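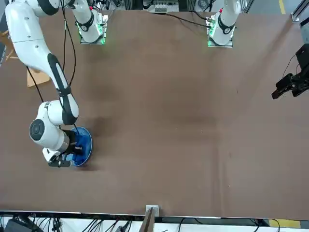
When does the Zomska swim and fitness center reopen? The pool and the upstairs studios open to members at 6 a.m. on August 18, and the weight room follows a week later.

The center has been closed for floor and locker room repairs since the spring. General manager Rosalind Greenberg said the last inspection was passed without changes and that staff have been back in the building all week.

Members whose plans were frozen during the closure do not need to call. Billing starts again on the reopening date, and unused guest passes stay valid through the end of the year. The center had 1,358 members when it closed. Greenberg said nearly 900 have already confirmed they are coming back.

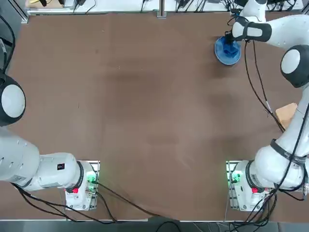 **Classes & Schedules**

The group class timetable has been redrawn. Pilates moves from the lower hall to Studio 4, which has new mats and a sprung floor. Early spin is now at 6:15 a.m., a quarter of an hour later than before. Sulastri Ngui will teach the morning yoga classes, and Mawar Pelupessy takes over water aerobics from Davina Paterson, who is moving to the youth swim program.

Booking is through the Trekier app only. The paper sign-up sheets at the front desk will not return. A class can be canceled without charge up to two hours before it starts, and after that it counts against the monthly total.

Some members had asked for a later closing time. Greenberg said the center will stay with 9 p.m. through the fall and look at the numbers again in winter.

The juice counter in the lobby will be run by Comesine, which replaces the vending machines. It opens with the pool and keeps the same hours except on holidays.

Parking on the Abeysekara Street side is still limited while the curb is being finished. Members are asked to use the rear lot and come in by the pool entrance, where the front desk has been set up for now.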